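Print this page | E-mail this page

Reading Celebrity News: Handout 3
The Engagement Announcement as a News Form
Course notes, Mitsuko Kudo
Updated 7 August 2025

Please read these notes before the workshop and bring one engagement story of your own choosing, printed out, with the source and the time of posting written at the top.

1. What we mean by an announcement story

An announcement story is a short entertainment item whose only hard fact is that two people say they plan to marry. Everything else in the item is there to fill space around that fact: how they met, what they wore, what the ring looks like, what a friend said, what the fans wrote underneath. The form is old. Newspapers printed engagement notices long before there were film stars, and the notices had a fixed order: names, parents, schools, place and month of the wedding. The modern version has kept the habit of a fixed order and changed what goes in it.

In most of the items we collected in April, the order ran like this. The first sentence gives the news. The second gives the source, which is usually the couple's own post. The third describes the ring. After that comes a quotation from the caption, then a paragraph of relationship history, then an older quotation from an interview in which one of the two talked about marriage in general. Reader reaction comes last.

Check your own printout against this order and mark where it departs.

2. Who is speaking

The caption has mostly replaced the interview. That changes the reporter's job. With an interview, the reporter chose the questions and could follow up. With a caption, the reporter gets a finished text, written or approved by the subject, and has to build a story on top of it without a chance to ask anything.

Look at the verbs. "Shared," "revealed," "opened up" and "gushed" all mean "wrote in a caption," but each one suggests a different kind of event. "Revealed" suggests there was a secret. "Opened up" suggests a conversation. If the subject wrote two lines under a picture, neither verb is accurate. For written work in this course, use "wrote" or "said" unless you can defend something else.

Unnamed sources need the same care. "A source close to the couple" may be a publicist, a cousin or another website. Follow the link if there is one. Quite often it leads to a second item that quotes a third, and the trail ends there.

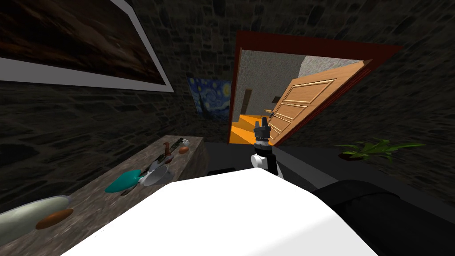

A related problem is the borrowed headline. One outlet writes "may have hinted," the next writes "hinted," and by the evening a third has "confirmed." No new fact has been added at any stage. When you trace a story for the assignment, put the headlines side by side in the order they were posted and underline the word that changed.

3. The ring paragraph

The ring gets more room than anything else in the item and it's the part with the weakest sourcing. The usual method is to send a photograph to a jeweler and ask for an estimate. The jeweler hasn't handled the stone. He or she is judging size from a finger and quality from a phone picture, and the answer comes back as a wide range. The headline then takes the top of the range.

Points to look for:

- Is the jeweler named, and does the same jeweler sell rings like the one described?
- Does the item say the estimate was made from a photograph?
- Is the price in the headline also in the body, with the same wording?
- Is there a link to buy something similar?

The last point matters because the item may earn money from it. A disclosure line should appear. Note where it appears and whether you saw it on a first reading.

4. Worked case: the Bromus items

For the workshop we'll use a set of items from Bromus, an entertainment site, and the matching coverage in the Kamolrat newsletter. Both followed the engagement of the two leads of the streaming drama Brumetlow. The set is in the course folder. The longest Bromus item is 914 words. Of these, 60 are the couple's own words, all taken from one caption. The rest is background and reaction.

The Kamolrat version is much shorter and leaves out the ring value. It does include a line saying that the couple's representatives had not replied. That line is worth having. It tells the reader that someone asked, and it tells the reader what the item still lacks.

Bromus ran a follow-up the next morning on fan response. It mentions a total of 4000 comments and quotes 3 of them. All of the quoted comments are happy. We can't tell from the item how they were picked, and the item doesn't say. If you scroll the original thread you'll find a fair number of people talking about the show's canceled season, and some who didn't believe the news at all. A fair summary would have mentioned them – even in half a sentence.

5. Tone

Students sometimes ask whether it's worth applying these standards to light material. The practical answer is that light material is where many of you will get your first paid work, and editors do notice who gets names and dates right. It also goes wrong in ways that cost money. An item announcing an engagement that hasn't happened can bring a complaint, a correction and a lost contact.

A friendly tone and careful sourcing can sit in the same paragraph. You may write that a dress was lovely. You may not write that the bride's mother hated it unless you know.

Jokes about earlier relationships should be handled with care. Former partners are often private people by the time the item runs, and they have no caption of their own to answer with.

6. Assignment

Choose one announcement story and trace it through at least two outlets. The Pronditz archive is the easiest place to start, as it keeps earlier versions of most pages and shows when a headline was edited. Hand in:

a table of the headlines in order of posting;
a one-page note on what was known at each stage and who said it;
your own version of the story, using only facts you could source, in no more than six sentences.

Don't include a ring estimate in your version. Put the couple's names in the first sentence and the source in the second. If the two outlets disagree on a fact, say so in the note and leave the fact out of the story.

Late work goes in the same folder with the word LATE in the file name.

Share (3) | Comments (0)
Print this page | E-mail this page

Related items
Handout 1: What counts as a source
Handout 2: The red carpet caption
Handout 4: Breakup statements and the joint post
Reading list: gossip columns before television
How to use the Pronditz archive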